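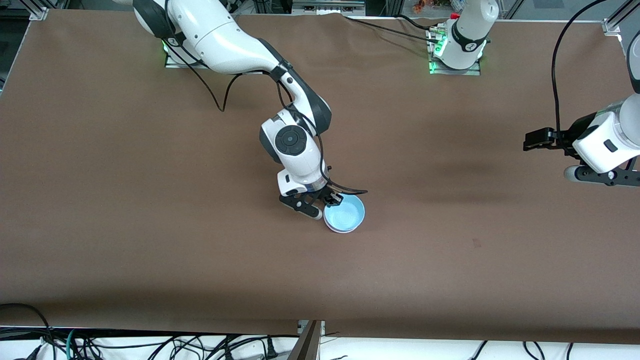
Brown paper on the tabletop

Search tickets: Enter keyword Go

Ticket 1695: Navbar skips my site
Opened by: Ovidiu Anghel
Ring: Zestau Space Opera Fans
Status: Waiting on member

My page is number 352 in the ring. "Next" from 351 goes straight to 353. The navbar code is on my links page and I have not changed it since June.

Reply, 3:15 pm: The ring checker looks for the code at the address you signed up with, and that is your front page. It failed 6 checks and was set to inactive. Please move the code or edit your address.

Reply from Ovidiu: Address edited. "Next" works now, "Random" still gives an error.

Reply: Clear your cache and try again.

Recent tickets
Priltia ring: lost password
Clatus ring: duplicate entry
Mladenović fan fiction ring: broken graphic

Contact the ringmaster | Back to top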